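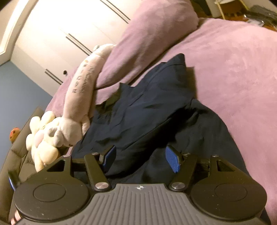

Ona Toom reckons I've gone soft on automation, and that anyone who spends a shift folding trousers with a gripper in their hand is folding themselves out of a job. She put it a bit more rudely than that in reply to my last piece, and I've been chewing on it ever since.

I do see her point. I've worked at Drillden for long enough to remember when it was a plain home-help firm: beds, ironing, putting away, a chat if the client fancied one. Now a fair bit of the week goes on doing the same jobs with a hand-held gripper, so that the robots Korura is building can learn from us. You pick up a shirt you could fold in your sleep and suddenly you've got two stiff fingers and no thumb, and you feel like a toddler with chopsticks!

My worry isn't quite the same as Ona's, though. She thinks the machine will turn up and we'll all be sent home. Maybe one day. But what I can see changing already is how we're paid and what counts as work. Last December I logged 2,616 goes at folding and laying out clothes, and every one of them had a number and a pass or a fail next to it. My colleague Milovan Dimitriou, who is far neater than me, had 964, and some bright spark upstairs decided he was slow. He's not slow, he does the awkward stuff (fitted sheets, anything with a hood) and the spreadsheet hasn't got a column for awkward.

Same with the chatting. I used to sit with old Mrs Jaiswal in Erkau for ten minutes when I'd finished her wardrobe, and it was simply part of the visit. On a gripper day there's a target of 200 and a chat is a gap in the log. I still do it, mind you – I just fold faster beforehand and hope.

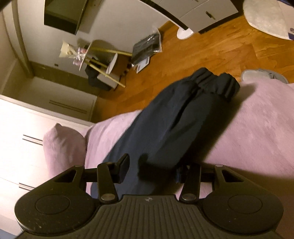 And the funny thing is, I've ended up rather proud of the folding. Trousers are a proper little puzzle when you can't smooth them with your palm. You have to get hold of the right bit of cloth, lift, and trust the rest of the leg to come along with it. I've got my own way of doing it and so has everyone else on the team, and we argue about it over tea like people arguing about parking. That's skill, that is. If it's good enough to teach a robot with, it's good enough to go on a payslip, and at the moment we get the ordinary hourly rate plus nothing.

So here's what I'd ask for, if anyone upstairs is reading. Pay extra for gripper days. Stop ranking people on speed until somebody has looked at what they were given to fold. And put in writing what happens to the four of us on my team when the machines do start going out on visits. I don't much mind working alongside one – it can have the duvet covers and welcome – but I'd like to know before it's standing in the hallway.

Ona, you may well tell me I'm still soft. I'm asking anyway, and the first meeting is next week.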